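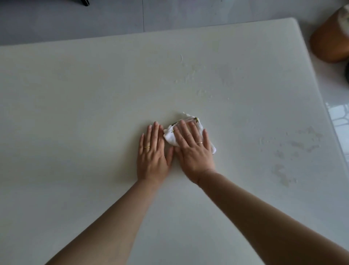
Hands flat, cloth down: smoothing things out on one of the big white tables at Kadden Hall.

Kadden Hall's Wednesday folding table is back, and I stopped in to see what the fuss was about. If you missed it last year, it's pretty simple – people bring the linens they've been stuffing into a drawer (guilty!) and learn to fold them so they stay folded.

I brought a bag of napkins and one fitted sheet I've been fighting with since we moved to Buvden Street. The napkins went great. The sheet, well, we're still not speaking.

The first thing you learn is to slow down and use your hands. Lay the cloth on the table, press from the middle out to the corners, and only then start folding. I've always done mine in the air, over the couch, with the TV on, so this was news to me. One woman at my table said she doesn't iron napkins anymore, she just presses them like this and stacks them under a heavy book.

There were 19 of us on opening night, and between us we got through 74 pieces, mostly napkins and dish towels. Anything you don't want to take home can go in the Lema Pantry bin by the coat rack, and they're especially short on dish towels right now. No bath mats please, they have plenty.

The table runs every Wednesday through October, 6:30 p.m., side door on Hadus Avenue. It costs $2, and coffee is included – decent coffee, too. Parking fills up early because choir practice is the same night, so try the lot behind the bakery. I'll be back next week with the sheet.

Last updated: Wednesday, 9:14 p.m.
14 shares | 2 comments
Contact the newsroom | Copyright Hadus Avenue News | Back to top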